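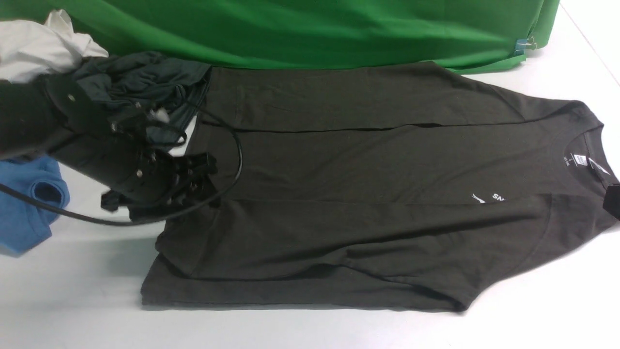 How Does a Robot Learn to Fold a T-Shirt?

A robot arm in a factory can repeat one movement all day. Every part it picks up has the same shape and sits in the same spot. A T-shirt is harder. It bends, wrinkles and lands differently each time you drop it, so a list of fixed movements will not work for long.

The team at Clastomeck in Stullport uses examples. An example is one complete fold, recorded from start to finish. The system is named Turunen.

What gets recorded

During each fold, a person guides the robot. Two kinds of information are saved at the same moment:

– what the camera sees
– where each joint of the arm is, and whether the gripper is open or closed

Each recording is cut into small steps. In every step, a picture is matched with a movement. One fold at Clastomeck takes 47 seconds and is saved at 50 steps per second. Multiply the two numbers and you get the number of steps in one fold.

Why one example is not enough

Suppose the computer saw a single dark shirt, folded once. It might learn to fold that shirt in that position and nothing else. Turn the shirt a little and the arm could reach for the wrong place.

For this reason Ilham Badawi, who plans the recordings, changes things between folds. The shirt is turned or swapped for one of another color or size. A good day gives 60 examples. The first training run used over 200.

What about mistakes?

Sometimes the gripper misses the cloth. If the person guiding it goes back and tries again, the recording is usually kept, and the computer can learn how to recover. If the shirt falls on the floor, the recording is deleted. Esko Jääskeläinen checks each one and gives it a label: keep, fix or delete.

What learning means

The computer looks at a picture from a recording and guesses the next movement. Its guess is compared with what the person did. The difference is used to adjust the system, and then it guesses again. This is repeated a very large number of times. Afterward the robot is tested on a shirt that was in none of the recordings.

Words to know

Gripper: the part at the end of the arm that holds things.
Joint: a place where the arm bends or turns.
Training: adjusting a system by using examples.

Text: Saimi Valtonen

Shares 12 | Comments 3
Contact Flikitz | © Flikitz | Back to top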